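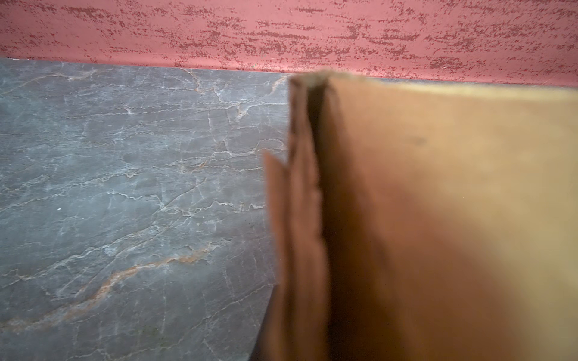 읽는 시간 6분
인쇄 | 이메일로 보내기

제목: Re: [동네텃밭] 토마토 모종 공동구매, 품종 건

2024년 3월 8일

한 주 내내 메일함이 조용하길래 다들 밭을 접으신 줄 알았는데, 품종 얘기가 나오자마자 답장이 쏟아지네요. 밑에 인용한 글에 답합니다.

> 작년에 심은 Flornen은 맛은 좋은데 장마 오자마자 다 터졌습니다. 올해는
> Grostari로 통일하면 어떨까요. 모종집에서 66주 이상이면 배송비를
> 안 받는다고 합니다. 한 품종으로 가야 계산도 편하고요.
> 그리고 지지대는 작년 것 그냥 쓰죠. 멀쩡합니다.

먼저 Flornen. 터진 건 맞습니다. 그런데 저희 두둑은 비닐 지붕을 씌웠더니 열에 여덟은 성했습니다. 지붕이라고 해봐야 세탁소 비닐을 이어 붙인 거라 지나가던 분들이 빨래 널었냐고 물으셨지만, 토마토는 외모를 안 따지더군요. 장마 전에 물을 확 줄이고, 익기 시작하면 조금 덜 빨갈 때 따는 것도 도움이 됩니다. 완숙을 고집하시는 분들은 계속 터진 걸 드시면 됩니다. 소스로는 훌륭합니다.

Grostari 통일안에는 반대합니다. 튼튼하다는 건 인정하는데 껍질도 같이 튼튼해서, 재작년에 한 접시 내놓았다가 식구들에게 이가 안 좋은 사람 생각도 하라는 말을 들었습니다. 게다가 한 품종만 심었다가 역병이 돌면 단톡방 분위기가 어떻게 되는지는 감자 때 다 보셨지요.

그래서 제 제안은 이렇습니다.

- Grostari 30주: 지붕 없는 바깥 두둑용
- Flornen과 Sunside를 섞어 나머지: 비닐 씌울 각오가 된 분들용

합쳐서 66주만 넘기면 품종이 섞여도 배송비는 빼준답니다. 어제 모종집에 전화해서 확인했습니다. Sunside는 방울이라 아이들 있는 집에서 좋아하실 겁니다. 밭에서 다 먹어버려서 집까지 가져간 적이 없다는 게 흠이고요.

지지대가 멀쩡하다는 데는 이견이 있습니다. 2월에 창고 정리하면서 보니 저희 쪽 것은 손으로 잡으니까 휘던데요. 멀쩡한 건 그 댁 것만인 듯합니다. 굵은 걸로 새로 사실 분은 따로 답장 주세요. 노끈은 제가 사둔 게 한참 남았습니다.

심는 날은 어린이날 연휴쯤으로 잡읍시다. 4월에 심자는 분이 해마다 계시고, 해마다 늦서리 맞고 모종을 두 번 사십니다. 모종집은 그분들을 아주 좋아합니다.

수량은 이 메일에 답장으로 적어주시고, 제발 제목은 바꾸지 말아 주세요. 작년에 "Re: Re: 혹시 호미 보신 분" 밑에 적힌 주문을 제가 놓쳐서 아직도 눈총을 받고 있습니다.

텃밭 뒷줄에서 드림

추신. 호미는 아직 못 찾았습니다.

이 사이트는 쿠키를 사용합니다. 계속 이용하시면 쿠키 사용에 동의하신 것으로 봅니다.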